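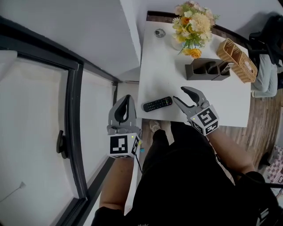
I have wanted a proper big table for so long that when the Plitulik finally showed up I made everybody in the house come and look at the box. They were very polite about it. I've had it since July, I've eaten on it, wrapped presents on it, cut fabric on it and (this is the real reason I bought it) done some truly enormous jigsaw puzzles on it, so I think I'm ready to say what's good and what's annoying.

Some background first. My last table was a Geka folding one, the kind with a hinge across the middle, and if you do puzzles you already know what's wrong with that. The hinge leaves a little valley. Every piece that lands on the valley tips up, and every time you slide a finished section across it the whole thing buckles and you say a word. I put up with that for years. I tried a felt mat, I tried poster board, I tried taping the poster board down, and then the tape got grabby in the summer and took a strip of finish off when I pulled it up. So my list was short: one solid top, no hinge, white or close to it, tall enough that my back doesn't complain.

The Plitulik comes in white, oak and a green that looks nice on the website and that I was too chicken to order. I went with white. My sister says it looks like a break room and she isn't wrong, but oh my goodness, the difference it makes for sorting pieces! Dark pieces jump right out. Pale sky pieces less so, and I do have to tilt the lamp a bit for those, but I had the same problem with every other table I've owned.

I bought it from Wullodau, who were $30 cheaper than buying direct, and the delivery was fine. The driver brought it in as far as the hallway, which the email had said they wouldn't do, so thank you to him. The box is heavy and awkward and has no handles at all. Just two people and a lot of shuffling.

Putting it together

The instructions are one folded sheet with drawings and no words. Steps one through three are fine. Step four shows a bracket going on in a direction that it will not go, and we spent a good long while on that before So-yul came over from next door, turned the sheet upside down and pointed out that the drawing is of the table from below. So-yul Maeng, if you're reading this, I owe you lunch. After that it went quickly. You get a hex key in the bag but please use your own if you have one, mine from the bag started rounding off before the last leg was on.

One tip from me - leave all the leg bolts a little loose until it's standing up, then tighten. I did mine fully tight upside down on the rug, and when we flipped it there was a rock in one corner. I had to loosen everything and start over. The feet do screw in and out for leveling, but only a little way, and my dining room floor has its own ideas.

How it is to live with

Pretty great, mostly. It's rated for up to 100 pounds spread out, according to the sheet, and I haven't tested that beyond a sewing machine, a stack of library books and my elbows. There's a tiny bit of side to side movement if you lean on the short end. I notice it when I'm writing and never when I'm puzzling or eating. If you plan to saw things on it, get something else.

The height is comfortable with an ordinary dining chair. With the taller stool I use for sewing it's a bit low and my knees find the rail underneath. The rail is my main complaint, really. It runs along both long sides and it sits just far enough down that you can't cross your legs. My husband is six foot two and he has hit it so often that he now comes in sideways.

The surface wipes clean with a damp cloth. Coffee, fine. Tomato sauce, fine if you get to it the same evening. Ballpoint pen took some scrubbing and there's still a ghost of a grocery list near one edge. I asked Wullodau about that and they said to try rubbing alcohol on a hidden spot first, and I did, and it helped a bit. Permanent marker I can't tell you about, and I hope it stays that way.

It does show every crumb. If you're somebody who can walk past crumbs you'll be happy. I'm not, so I wipe it down more than I ever wiped the Geka, and I've made my peace with that. 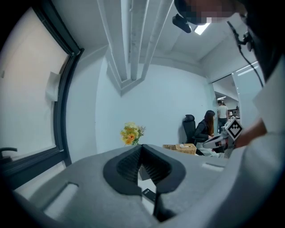

Leaning in over the ribbed finger pads.

Puzzles, finally

Okay! So the big test. I started with a 2,000 piece harbor at night, a present from my aunt, and it fit with room on both sides for sorting trays and a cup of tea. I can't tell you how nice that was. On the old table I used to keep trays on the chairs and then forget and sit down. The pieces slide really easily on this top, maybe a touch too easily, and if you bump the table with your hip an unfinished edge will drift. I got around it by building the border and then weighing the corners with a few coasters. A thin mat would work too.

Then I got cocky and bought a 4,000 piece map from the Yousafzai shop downtown (lovely people, and they'll wrap anything, including a box that size). It does fit, but only just, and there's nowhere to sort. I ended up doing it in quarters on baking sheets and sliding them on one at a time, and the slipperiness that I was grumbling about a minute ago turned out to be a blessing for that part. Getting one finished quarter lined up with another took me and my daughter most of a Wednesday evening with the dog shut in the kitchen. We're missing one piece, in the sea, and I suspect the dog.

If 4,000 is your normal size I'd go for the longer version of the table. I didn't get it on account of the radiator.

Glare is worth mentioning. The top has a slight sheen, and with the overhead light on there's a bright patch right where I like to sit. A lamp from the side fixes it. In daylight I don't see it at all, or only late in the afternoon when the sun comes in low across the yard, and by then I should be starting dinner anyway.

Edges and corners: the corners are a little rounded, which my hip appreciates. The edge banding on one short side had a rough spot when it arrived, the size of a fingernail, that caught on my sweater. I sent a photo and they offered me a new top or some money back. The thought of doing step four again decided that for me! I took the money, ran a nail file along the spot, and haven't snagged anything there in weeks.

Noise, too, if you care about such things. Setting down a mug on this is louder than on wood. Dice are very loud. We play a lot of games in the winter and I've ended up putting a placemat down for rolling.

Would I buy it again

Yes, and I'd probably get the white again, though I still think about that green. It's a big flat plain table that stays out of my way, the price was fair, and I've finished more puzzles since it came than I did all of last year. I'd knock something off for the instructions, the silly soft hex key and the knee rail. Four stars out of five from me, and my husband says three, but he only wants to talk about the rail.

A couple of people asked under my last post whether the legs come off again for moving. They do, I had two off when we did the rug, and the bolts went back in with no fuss. Keep the little washers in a cup or you'll be on your hands and knees looking for them. I'll add a note if the surface starts wearing where the sewing machine sits, it gets dragged around a fair amount and so far there's nothing but a faint gray smudge that comes off with dish soap.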